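Home Cells Grippers Spares Book a slot Contact

Surka bin cell — equipment page

Single arm picking cell with a KUKA arm, one shallow bin and a two-position tool mount. Used for mixed item picking, gripper trials and for training new starters on dress pack and clamp checks. Sits at the Plikthorpe site, ground floor, second bay past the goods lift. Asset number 3548. If you're looking for the conveyor cell (Prasel) that has its own page, don't use the settings below on it, the tool data is different and you will hit something.

Status: available. Booking through Ohemaa Ankrah, mornings are easier to get than afternoons.

What you get with a booking

Arm, controller, pendant, the grey bin, a set of blue bar clamps, one metal gripper fitted and one spare in the drawer. Box of mixed items for picking. Bring your own laptop and your own network lead, the ones in the drawer are for the cell and have to stay there. Air is on the wall behind the controller, quarter turn valve, leave it off when you go.

Not included: vacuum tooling (ask Chenxi Shen, lead time a few days), force sensor, anything that needs the bigger flange plate.

Setting up

Power on at the controller, let it come all the way up before touching the pendant. Takes a while. Don't cycle it because you think it's stuck, it isn't stuck.

Check the tool number. Should be 6. If somebody has been running the spare gripper it'll be on something else and the tip will be out by enough to matter. Change it back, write it in the log.

Walk round the outside of the bin and push on it with your hand at each corner. It shouldn't move at all. If it does, see clamps further down.

Jog to home in manual, slow. Watch the cables the whole way, not the gripper. Most of the damage this cell has had was cables.

Then run the empty-bin routine once from the menu at low override. It goes to four points over the floor of the bin and comes back up. If it stops part way, read the message before you clear it — we had three calls last November where the message had been cleared and no one could say what it was.
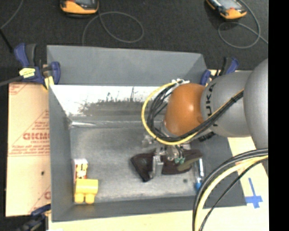 Plikthorpe Handling Workshop — Cell Support, Bay 2

Dress pack

Black and yellow sheathing, runs along the arm and makes a loop round the orange joint above the gripper. The loop needs to be there. People see it and think it's slack that wants tidying, then cable-tie it flat against the link, and the next time the wrist turns over it pulls on the connectors. Leave the loop wide.

What to look for:

Sheath rubbed shiny or flattened on the inside of the bend. Shiny is okay for now, flattened means report it.
Ties gone missing or slid along. There should be a paint dot at each tie position, put the tie back on the dot.
Loop dragging on the bin wall at low picks. It can get close when the arm is right down, so go slow on any new pose near the walls.
The second bundle, over the table. Keep it off the edge where people walk and don't stand anything on it.

Replacement sheath is in the spares list, part 158, cut to length. Kaiwen Wan does the refits and would like to be asked before anybody opens the clips. Two-person job if you haven't done it before. Allow a morning.

After any refit: full wrist rotation both ways in manual, somebody watching the loop, before it goes back to auto. No exceptions to this one please.

Gripper

Metal body, silver brackets, two small green connectors. Hangs off the flange and works straight down into the bin.

The green connectors are push fit. Push till it clicks and give it a tug. A half seated one will work fine for an hour and then drop out mid-pick, looks exactly like a program fault and you'll spend the afternoon in the code. Check these first, always.

Bracket screws: check with the small torque driver, blue line on the handle. Don't use threadlock, Fengying Zou has to drill them out after and has asked twice.

Fingers wear at the tips. Run a fingernail across, power off obviously. If it catches on an edge, swap them. Fit both together, never one new and one old. New fingers are a hair longer so re-teach the floor height or you'll be pressing into the bin.

Floor height is the one that bites people generally. Teach it on a bare bit of bin floor with the feeler card, slow override, in steps. Don't teach it on top of an item. Don't copy it from Ren, Ren's bin is a differnt depth.

Flat and soft items

Anything thin that lies flat is the hard case for this gripper. Fingers close over the top and come up with nothing, or they get an edge and drag the item along. What works here: approach a bit open, come down on a fold or a raised edge if there is one, close slow. If it's dead flat don't expect much. Small packets stood on end are easy. Blocky plastic toys are easy unless they're jammed in a corner, then the gripper body fouls the wall before the fingers get there.

Things with caps, bottles, markers and so on, can roll under the cables where you don't see them. Clear the bin by hand between runs if you've lost track of one. E-stop in, then reach in, not before.

Nothing wet, nothing powdery, no glass. No food.

Bin and clamps

Grey painted panels, sloped inner walls, flat floor. It's held to the table with blue bar clamps at the corners. The clamps are the only thing keeping it there so they matter more than they look.

Tighten by hand, then a quarter turn more. Don't lean on them, the table is wood and it'll dent, there's a few dents already. Keep the handles turned outwards. Upper right is the awkward one as it's close to where the arm comes in, so check that handle isn't sticking into the arm's path each time you touch it. Jog past it slow afterwards.

Blue tape cross on the table top is the reference mark. Leave it be. If it lifts, don't just stick a new one down by eye, ring Cell Support and we'll re-measure and put a fresh one on. Anything you've taught from the old one should be checked.

The paint on the walls is a bit shiny and throws reflections when the light's from the window side. No trouble to the arm. If you're using your own vision kit it might well be trouble, so pull the blind and try again before you write in about it. Matt paint has been talked about, no date.

Wipe out with a dry cloth. No solvent on the panels, it takes the paint off and then it gets on the items.

Routine care

Each session: clamps, green connectors, tool number, cable ties. Five minutes.

Monthly: bracket screws, finger wear, floor height, table bolts, filter bowl on the air line. Sweep behind the controller, the fan pulls all sorts in.

Every six months: sheath off and a proper look at the cables underneath, backup of the controller, brake test, mastering check. Dehua Xu does this with Kaiwen, the cell is off for two days and the booking sheet gets blocked out.

Hours meter stood at 2394 at the last service. Please write the reading in the log when you finish, it's on the second page of the info menu, takes seconds and half the entries are blank.

Common faults

Arm won't leave home — gate switch. Open and shut it properly, it needs a push at the bottom.

Gripper not closing, no message — air off, or a green connector. Valve first.

Closes but signal never comes back — sensor lead on the gripper side. Reseat it. If it comes back again the same day, swap to the spare and label the bad one with what it did. "Broken" isn't enough for us to go on.

Picks all off to one side by the same amount — bin has shifted. Clamps, then the tape cross, then run the empty-bin routine.

Picks off in all directions — tool number, or bent finger.

Stops at the low pick with a torque message — floor height too low, or it's landed on something. Jog up in manual, straight up, don't rotate the wrist to get free.

Knocking from the wrist — stop, leave it where it is, call us. Don't run it home.

Finishing up

Home position, override back to low, air off, pendant on its hook with the lead coiled loose. Items out of the bin and back in the box. Other kit of yours off the floor and off the table unless you're booked again next day and have told Ohemaa. Log filled in, please.

Spares held

Fingers (pairs), green connectors, sensor lead, sheath 158, cable ties with the wide head, bar clamp x1, fuses. We're low on sensor leads, more on order.

For anything not on the list email Cell Support with the asset number, what you were running and what the message said. We pick mail up at 8.30 and again after lunch. If the cell's stopped and you've got a slot running, don't email, come and knock — Bay 2 office, door's usually open.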